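The Cell Rules, Revised Again

The rules for the robot cells got longer this month. They now fill both sides of a laminated sheet, which means that for the first time you have to flip the thing over to find out what you did wrong. We regret this, a little. The previous sheet had the charm of fitting on one side and the drawback of not mentioning cables at all.

Some history for those who joined Vurkireo after the spring. The first set of rules was written in an afternoon, by people who had not yet run a cell, and it reads that way. It told you to "exercise caution." It told you to "be aware of the robot." It is hard to stand next to an industrial arm and be unaware of it, so compliance was excellent. The second set came over more or less whole from Clamanov, where they run bigger arms behind proper fencing, and it asked us to check a number of gates we do not own. The third set is the one you are about to be asked to sign.

What changed is mostly this: we stopped writing down what a careful person would do and started writing down what a tired person forgets. Those turn out to be very different lists. A careful person needs no rule about where the pendant goes. A tired person puts it wherever there is a flat surface, and then walks around the table to look at the gripper from the other side.

So, the pendant. Whoever is going to reach into the bin holds the pendant, and keeps hold of it. If two of you are at the cell, the one who reaches is still the one who holds. We had a long argument over this at Laizer, where the custom is that a second person stands by with a thumb near the red button. It sounds safer and it may be, as long as the second person is not also reading messages. When nobody is reaching, the pendant may be set down within sight and with its cable slack. It may not hang by the cable. It has never been allowed to hang by the cable.
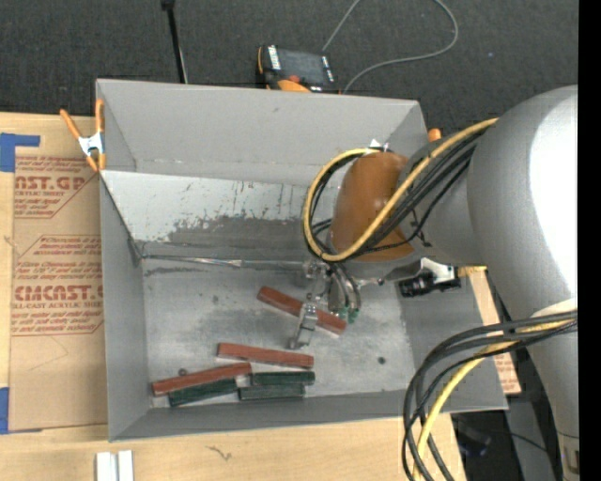

Next, fixturing. Clamps are fine. Clamps have always been fine, and whoever started the rumor that spring clamps were being banned owes the tool crib an apology, as people have been hiding them in drawers. The rule is that a bin gets clamped before the arm is powered, and that a clamp counts as part of the cell from then on. That means it goes in the collision model. A handle that sticks up above the rim is an obstacle whether or not you told the planner about it, and the planner is a very trusting piece of software. If you move a clamp, you update the model, and you do the first cycle after that at reduced speed with your hand on the stop.

Cables and hoses get a section of their own, the longest on the sheet. Most of our lost hours last quarter had nothing to do with picking. They came from lines that were dressed neatly for the home pose and turned out to be too short, too long or too friendly with the gripper in every other pose. Before a new job runs, jog the arm to the four corners of the bin and to the floor, and watch the lines the whole way, not the fingers. Everyone watches the fingers. If a loop pulls tight or swings in under the wrist, re-dress it and start the corners over. Yes, all of them.

Ties go on snug enough to hold and loose enough that you can still turn them with a finger. We know that the last sheet said "secure firmly." We have since replaced some cable.

Test parts. Plain blocks are still the standard for checking a new grasp, and production parts stay out of the bin until the blocks have passed. The bar is 100 picks without a person's hand going in. If you have to nudge a block off the wall on pick 97, the count goes back to zero. This is the least popular rule on the sheet and the one we are least inclined to change. There was a proposal from the Tirkus team to allow 3 nudges per run. It was a thoughtful proposal, with a chart, and the answer is no.

You may arrange the blocks for the first cycle. After that they lie how they lie. Setting them out in tidy rows, well clear of the walls and all facing the same way, tells you that the robot can pick up tidy rows, and we had a fair idea of that already.

Housekeeping was going to be its own page and got cut to three lines. Sheet stock, tape and offcuts do not need to be out of the building, but they do need to be out of the arm's reach, and the reach is larger than you think. Mark it on the table if you are unsure. Anything you lay inside the mark goes in the model with the clamps.

Scuffs on the bin itself are allowed and expected. A fresh gouge gets a note in the log, with the job name and the finger set, so that when the same gouge shows up again we can pretend to have seen it coming.

The full sheet will be at every cell by the start of October. Read both sides, sign the log, and take the old sheets down. There were 6 of them in circulation at last count, in 4 versions, one with a coffee ring over the line on stopping distances. Corrections and complaints can go in the comments column of the log. Please write so that it can be read, and please say which side you are complaining about.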